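Keep the Table Clear for Supper

My mother fed 6 of us at a table that also served as a desk, a sewing bench and a place to drop the mail. At five o'clock it was cleared, no matter what was on it. I thought this was fussy when I was 14. I now think it was the most useful rule in the house.

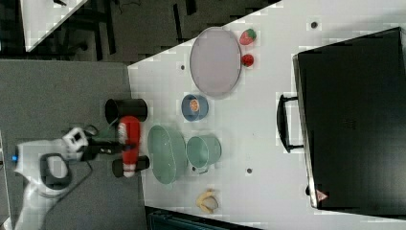
A crowded tabletop, with a red object held above the floor at its edge.

Most people I know have given up on the table. They eat at the counter or on the couch, and the table holds whatever came in the door. My neighbor Lilla Kiss bought a second one for $285 so her family could eat. Within 21 days it was covered too.

More furniture will not fix this. A table gets used for meals when somebody decides it is for meals and moves the rest.
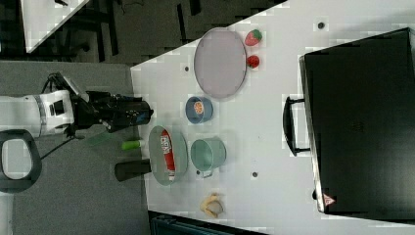

Huw Ruddock, who disagrees with me about most things, says families are busy and should eat where they like. I agree that they are busy. Clearing a table still takes less time than looking for the electric bill under a week of papers. It also gives children a job they can do badly at first and well later.

I don't care much what gets served. Soup from a can is fine. We had it twice last week, with toast, and my son complained about the toast.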